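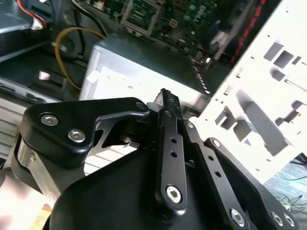 Part 2: Setting up your release in Votov

Okay, so your songs are mixed and mastered and you're itching to get them out there. I was the same with my first mini album, and I rushed this part and paid for it (my name was spelled two ways on one record!). Go slow and you'll be fine.

1. Log in and click New Release. Pick Single, Mini Album or Album. You can't change this later without starting over.

2. Type your artist name exactly as it shows on your older releases. I go by Tatu Rashidi everywhere – no initials, no extra spaces.

3. Add the release title. Mine was Mwaipopo, and Votov kept trying to autocorrect it, so read it back before you hit Save.

Note: Leave "mini album" out of the title box. Stores add their own label.

4. Upload your tracks in playing order. WAV files only. My longest file was 109 MB and it took a while on my home connection, so go make some tea.

5. Open each track and fill in the credits. If you wrote the words, the melody and the arrangement, that's three separate boxes, and yes, you have to tick all of them. Add your co-writers now while you're at it.

Caution: Writing splits have to add up to 100 percent on every song. Votov lets you save a wrong total and then rejects the whole release at the end. 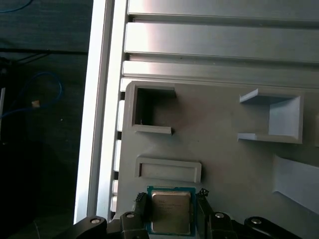 6. Add your cover art. It has to be square, with no web addresses and no prices on it. I drew mine myself and had to redo the lettering because it got mushy at thumbnail size.

7. Choose a release date. I'd leave at least 23 days so the stores have time to process everything and you have time to tell people!

8. Turn on pre-saves if you want them. I had 883 by release day, mostly thanks to one teaser clip I sang in my kitchen.

9. Click Preview and listen to every track all the way through. I know, you're sick of them. Do it anyway – I once caught two seconds of count-in at the top of track four.

10. Click Submit. You'll get a confirmation email, and the status changes to In Review.

Note: If you also use Pluleron for your publishing, copy the song codes over once the status says Approved. I go through that in Part 3.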